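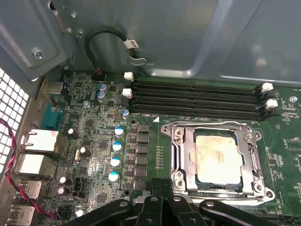

duangkaew79 wrote:
Sorry, but a robot that takes PCs apart is a solution looking for a landfill. My nephew does it for pizza.

karum_kid wrote:
Went to the Zerkar open day Monday, so let me defend the pizza-free option. The demo ran 8 minutes and I stayed for 2 of them (the coffee was across the hall). They had a Dell board in there, lever up on an empty socket, which is further than I get without swearing.

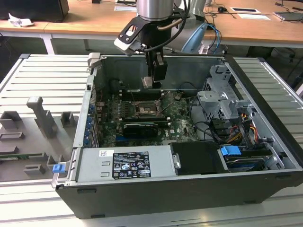 zerkar_skeptic wrote:
My beef is with the pitch, same as at Karon last year. "Any case, any brand," says the flyer. Then you look and the tower is lying on its side with the panel already off. I'd be fast too.

duangkaew79 wrote:
So who takes the panel off?

karum_kid wrote:
Your nephew.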